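Aug 28, 2022
Workshop notes, glaze tests + kiln 2

Sunday so had the place to myself until Raphaël came in after lunch. Kiln 2 unloaded first thing, cool enough by half nine. Same schedule as the July firing but with the longer hold at the top, 21 minutes. Controller log says 2,285 F peak, witness cones agree more or less, front shelf a touch behind the back as usual.

Results, quick:

Vulisari white, three coats: good. Glossy, no pinholes on the outside, two on the inside of the big jug near the handle join. Think that is dust, I didnt sponge it properly. Two coats is too thin, goes grey over the iron clay.

Hegde clear over slip: crazed again. Left the tiles on the sill and could hear them pinging right through tea. Next batch add silica, 3 percent then 5, and leave the rest alone. Do NOT change the clay as well this time, last month's mess was exactly that.

Celadon: fine. Boring. Keep recipe.

Lids. Two of the nine stuck to their galleries. Both were ones where I wiped the wax on in a hurry. Tapped round with the wood handle, one came free, other one chipped and is now a test pot. Alumina in the wax from now on, write it on the tub.
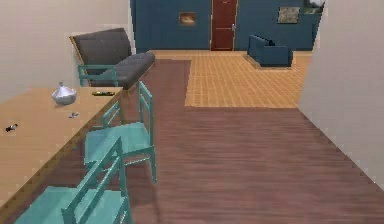
Lid fit generally is tight since we went to the new stoneware, it shrinks more than the old stuff. Measured the bars: 94 mm fired from 107 wet, so just over 12 percent. The chart on the wall still says 11. Raphaël Hervieu to redo the chart, he has the nice handwriting. Until then throw galleries 1 mm wider than you think.

Clay order. Skidora can't do the smooth white before mid month, they offered the Futitz body instead. I have half a bag of Futitz from the open day, throws ok, a bit short on tall forms, dries fast at the rim. Would take four bags and see. R not keen, says it warps on plates. He's only made two plates in it so.

Meter on kiln 2 read 2,607 before I switched the bisque on at 4. Someone please note the reading when it's finished, forgot last time and we had to guess the units for the bill.

Left to do:
- bottom element, left side, looks saggy, pin it before next glaze load
- kiln wash on shelves 3 and 5, flaking. scrape outside, mask on
- sieve the white again, lumps in the bottom of the bucket
- relabel test tiles, the pencil burnt off the whole back row. use oxide like everyone keeps telling me

Reclaim bucket is full. Slab it out on the plaster tomorow if the bats have dried, they were still damp underneath at five. Window by the sink left on the latch for them.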